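I am testing the Dorkel two-arm kit for our small workshop in Kiltard, and I promised to write how it goes. The hardware is not here yet, so for now everything is in the simulator that comes with the kit. I try to be fair to the seller.

Installation of the simulator took me 40 minutes. The guide is clear until the page about licenses, then it sends you to a page which does not exist. I wrote to support and got a reply from Seema Mittal with the correct link the same evening. Good.

The task I chose for the trial: blue pieces go into the open black box. It is simple work, but it is the same kind of work we do by hand every day with plastic spacers.
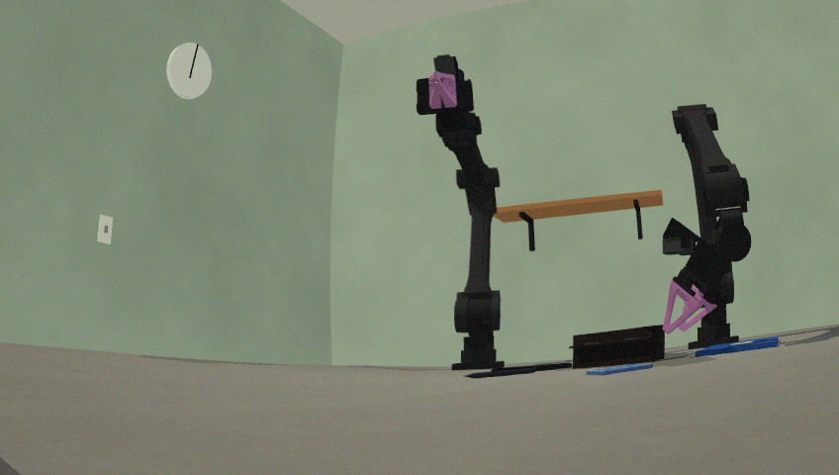
Posted by Neelam Lodhi
June 11, 2021

Right arm bent down near the box, left arm parked high. You can park one arm and drive only the other, and I recommend to begin like this. When I tried to move both in my first session, I made them collide 4 times.

The pink fingers are open frames with triangles in them. I asked if we can order other shapes, for thin parts. Answer: yes, but the price is separate, and it is not written in the offer. Please put it in the offer!

What I like: you can save a position with a name and call it back later. I have "park", "over box" and "low". My colleague Walid Fakhoury learned this without opening the manual.

What I like less: the view control. To look from the side I must go through two menus, and after a restart it forgets my choice. For judging the height of the fingers above the table I need the side view all the time.

Also the thin blue bar is harder to pick than the short block. With the default grip force setting it slips out when the arm turns. I lowered the turning speed and it became better – not perfect. I don't know yet if the real arm will behave the same.

Somebody asked me about Nakpan, their cheaper kit. It has one arm and the same software, as I understand from the price list. I did not try it, so I can't compare.

The trial license ends in two weeks. Next I will test the handover from left gripper to right. If you already use the real arms, please write me how loud they are, our room is small.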